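Floating floor meeting tile, trim or no trim?

brurngate_dan
October 26, 2024
Putting click-together planks in the den next month. The den opens onto a tiled hall with no door between them. My brother-in-law says skip the transition strip and caulk the joint. Opening is 50 inches wide. Has anyone done it that way?

Niveck
Don't. A floating floor moves with the seasons. I caulked mine and by February it had pulled away from the tile along the whole opening. Had to dig it all out and put in a T-molding.
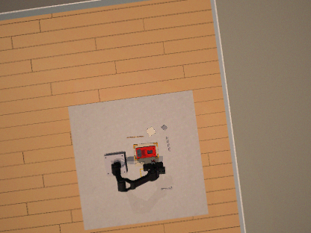

Also check the height difference before you buy the strip. If one side sits higher you want a reducer, and the stores around me only stock those in two colors.

chamoun22
Disagree on the caulk. Mine has held up for 3 years. Small room though, and I used the flexible kind with backer rod under it.

Niveck
Small room is why. Dan, how long is the run?

brurngate_dan
22 feet, boards running toward the hall.

chamoun22
OK, at that length I'd use the strip too.

nouraq
Leave the expansion gap the box tells you and fasten the track to the subfloor, never to the planks. I paid $139 for a guy to redo mine after I screwed it through the boards.
Noura Qaisi

brurngate_dan
Does the track need to go in before the last row?

nouraq
Depends on the brand. Mine went in first.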